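What the Arm Quote Leaves Out

4/27/22

I spent a good part of this week going over a quote for a robot arm, and I am more annoyed than when I started. The quote was clean. One page, one price, a line for shipping, and a line for "commissioning" that had a dash next to it where a number should go. I asked what the dash meant. I was told it depends.

Some background for anyone new to this blog. We run a small kitting shop in Tivthorpe. People send us odd assortments of small goods and we put them into boxes for them. It's dull work, the margins are thin, and every couple of years somebody decides that an arm will fix it. This time it was me, so I can't complain too loudly.

The vendor is Indside, or really a reseller for them. Their pitch is that you don't have to build anything first. They take your items, set them up in a simulator, and show you the arm picking them before you've spent a dime on hardware. I like that idea. I'd like it more if the simulator run wasn't being used as the main argument for the sale. 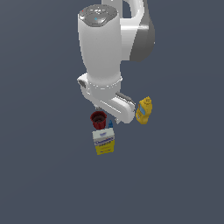
My trouble is with what a simulated pick is worth when you're writing a budget. Nothing in a simulator has a dented corner. No label is peeling, no carton came in crushed because the truck driver stacked it wrong. I asked the reseller how many of the failures we'd see on the floor would also show up in the sim, and he said the correlation was strong. I asked for the number. He said he'd get back to me. As of tonight he hasn't.

I called Setsuko Arai, who bought two arms for her plant a while ago and has been very open with me about what they cost her. She said the arm was less than half of it. The rest was a stand, guarding, a better compressor, three different sets of fingers, and a guy who came out from Maruyama for two days and then had to come back. Her advice was to take whatever the salesman says for integration and write down double, then go ask your electrician.

So I asked the electrician. New drop, disconnect, and a run to the far wall: $525, and that's him being nice to me. It's a small number next to the rest, but it isn't anywhere on the quote, and neither is the floor work, and neither is the spare gripper that everybody tells me to buy on day one. I now have a list of things that aren't on the quote and it's longer than the quote.

Then there's the payback sheet. They sent me a spreadsheet with our labor rate already typed in (wrong) and a payback of 27 months. It assumes the arm runs both shifts. We don't have two shifts. It also assumes a pick success rate of 100 percent, which I had to dig for, because it was in a hidden column. When I put in our real hours and knocked the success rate down to something a grown-up would believe, the payback went out past the warranty. I sent it back with my changes marked. The reply thanked me for my engagement.

Florante Dizon, who runs the packing line and would be the one living with this thing, had the best question of anybody. He wanted to know who clears it when it drops something. Does the arm stop? Does he have to walk over, open a gate, reset it, and close the gate? How long is that, and how many times a shift? There is no line in the spreadsheet for Florante walking over. I added one and called it "walking."

I did get a second quote from Ekon, mostly to have something to compare against. They came in higher, but they itemized the fingers and the stand, and they'll run a test on our own goods at their shop if we pay freight both ways. I'd rather pay freight on a pallet of our junk than buy on the strength of a rendering. We're packing up a mix for them now, including the ugly stuff from the returns shelf, and I told Florante to pick the items he hates most. He filled the first carton in a few minutes.

If the test goes badly I'm out the freight and some time. If it goes well, I still need to find money for the stand and the guarding, and I don't see that happening before December. In the meantime the old conveyor needs a motor, and I know exactly what that costs.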